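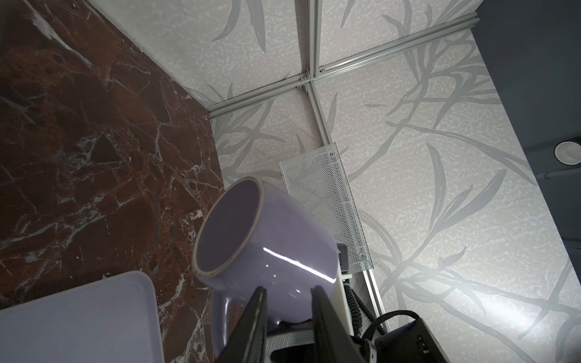

Fig. 1. Lavender mug, gripped near the base.

Session 3: Handing over a decision (and leaving it handed over)

Handout notes, July 16, 2023
Marcela Polák

Last time we got as far as the difference between giving someone a task and giving someone a decision, and then I ran out of time, so let me pick up there. A task is "call the three suppliers and get me prices." A decision is "pick the supplier." Most of the managers I've worked with think they do plenty of the second kind, and when I look at their week it's nearly all the first.

I was one of them! At Krajčí I ran purchasing for a few years and told everybody I was great at delegating. Then Rostislav Bartoš, who bought our packaging, showed me his sent mail. Every order he'd placed that spring had a little note to me first: is this OK? I'd said yes to every single one. I hadn't given him anything except extra typing.

What we changed was pretty dull. We wrote down a limit. Anything up to $400 he bought without telling me, anything up to $2787 he bought and told me afterward, and above that we talked first. (The odd number was the price of a pallet wrapper we'd argued over, and it stuck.) I still caught myself asking about the small orders in the hallway – that took longer to fix than the paperwork did.

The four things to settle

Before you hand over a decision, get these on paper. Half a page is fine.
What exactly is being decided
Where the limit is, in money or time or whatever fits
Who has to hear about it, and whether that's before or after
When the two of you will look at how it's going

The last one gets skipped the most. People think setting a check-in date looks like a lack of trust, and then they check in every day because they never set one.

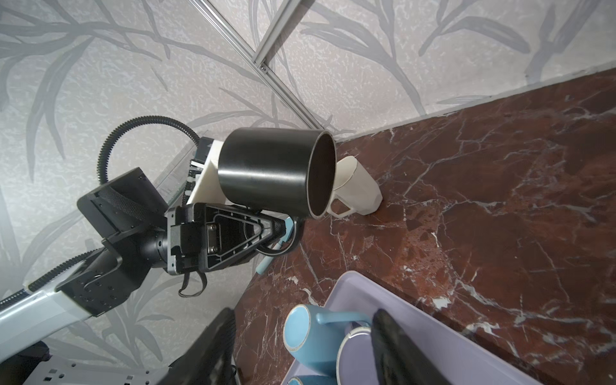 Half a handover is worse than none, in my experience, and it's usually the boss who leaves it there. You tell Maricruz the hiring is hers, and then you ask to see the short list, and then you'd just like to sit in on the interviews. Think of that black mug held sideways: there's a firm grip on it, sure, but you wouldn't pour your coffee in. Her team can see that too, so they stop bringing their questions to her and come straight to you, and now you're both doing the hiring, badly.

The Tradia case, which you all have in your packets, is this same problem with more money in it. Read it for who answered the branch managers' emails. There are 198 of them in the appendix and no, you don't need to read them all, but do skim the first few pages and mark each one where the reply came from the wrong desk.

Taking one back

Sometimes you have to. If you do, say so out loud, to the person first and then to everybody who was told the decision was theirs. Please don't let it drift back to you over a month of "quick questions." At Clekness they did it that way with the shift rosters and the supervisor heard from a temp that she wasn't in charge of them anymore.
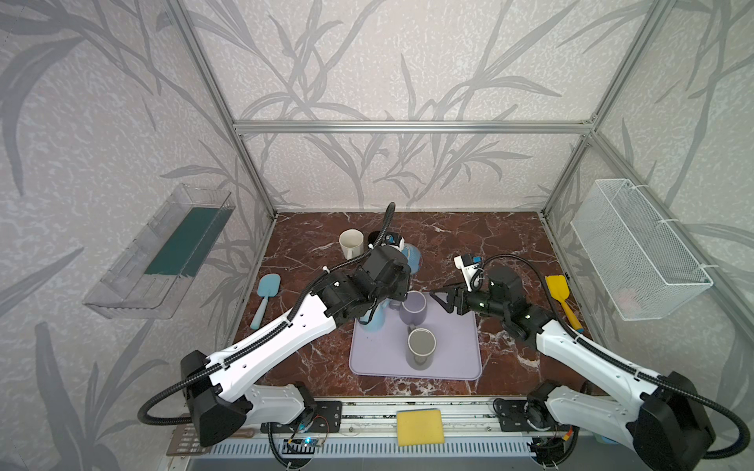 Jeptoo Biwott disagreed with me on this when I gave the talk at Drundgate, and said that announcing it to the whole team can shame a person who only needed a smaller limit. Fair point. I now try lowering the limit first, and I only make an announcement if the decision really is changing hands.

For next time: pick one decision you make yourself every week, write the half page for it, and bring it along with the name of the person who'd get it. Svatopluk Kováčik has the blank forms if you lost yours.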